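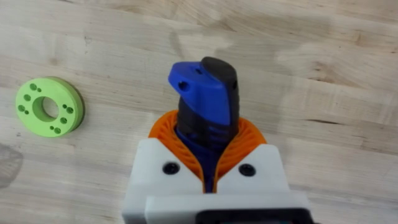 The green ring on the table, with a printed part in the orange fingers.

Our collection of examples for the Sirow learning system has now passed 800 recordings, and the goal for December is 2,000. Each recording is one short task, led by a person from start to finish. Dilek Keskin checks them every evening and removes those where the operator stopped too long to think.

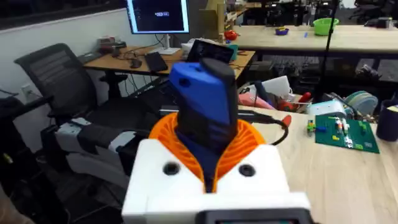 Variety is the question we discuss most at present. A system which sees only a clean table learns only a clean table, so we keep ordinary things near the work. A green Lego baseplate with scattered bricks lies to the right of the gripper, and the mug stays too. Reynaldo Galang wishes to change such items after every session, and I agree with him. 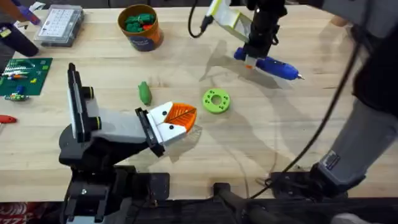
We also ask each operator to begin from a different position of the arms. This makes the work slower, but the first tests at Gislow were weak exactly at the beginning of the motion. 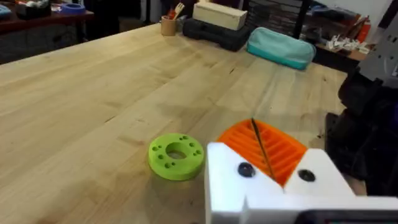
Failed attempts are kept in a separate folder, with a short note on what went wrong. Nermin Yüksel will compare training with and without them. If you would like to operate for one or two hours, please write to her before the end of the month.

Valtteri Partanen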